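Friday, January 12, 2018

Impact sound through a timber floor: first results

The flat below mine has a new tenant, and within a week of moving in they had left a polite note about footsteps. I had suspected for a while that the floor was poor. The note gave me a reason to measure it.

The construction is simple. Softwood boards on joists, a lath and plaster ceiling underneath, and nothing in the void apart from dust and one disused gas pipe. A floor like this has little mass and no break between the walking surface and the ceiling, so most of the energy from a heel goes straight down the joists. Airborne sound is less of a problem. The tenant says they can't hear the radio, and I believe them.

I don't own a tapping machine and the hire charge is silly for one room. What I used was a golf ball dropped down a length of drainpipe, released by pulling out a pin. The drop height is fixed at 40 cm by the pipe. The receiving end was a cheap measuring microphone on a tripod in the tenant's bedroom, feeding a laptop running Gruleo, which does octave bands well enough and costs nothing. I did 30 drops per configuration and threw out any where a bus went past.

None of this gives a number that can be compared with the building regulations. It does allow one covering to be compared with another on the same floor, and that was all I needed.

Bare boards were the reference. The first sample was a 4 mm foam underlay from Trinell under loose laminate. It made a clear difference above 500 Hz and almost none below 125 Hz. The click of the ball went and the thud stayed. The second was a rubber crumb mat from Cevmont, which was better through the middle bands and smells strongly of tyres. The third was a heavy wool felt under a flat-woven rug, and this gave the lowest levels in every band I could measure reliably.

The low end hardly moved with any of them. A soft covering lengthens the contact time of the impact, and this takes energy out of the high frequencies first. A bare heel is already soft, so there's less for the covering to do. To get the thud down I would need mass, or a ceiling hung on resilient bars, and the ceiling isn't mine.

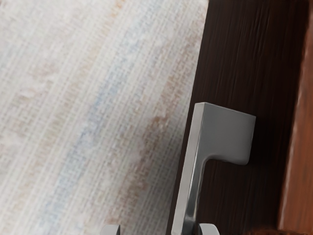
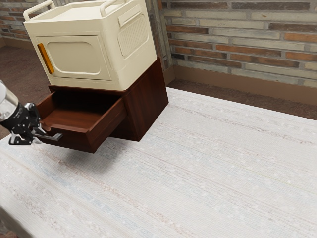

I have ordered the felt in the full room size. The supplier, Peñalver, cuts to order and quotes a surface weight for each grade, though no dynamic stiffness, so I can't calculate anything in advance. Delivery is due in March. Until then I walk in socks after ten.

Two things to correct before the next round. The microphone stayed in one position throughout, and in a small bedroom the room modes will have coloured everything under 100 Hz. I'll use several positions and average them. I also left the door open during the bare board runs and shut it for the rest, so the reference figures are suspect and I'm not publishing the table until I've repeated them.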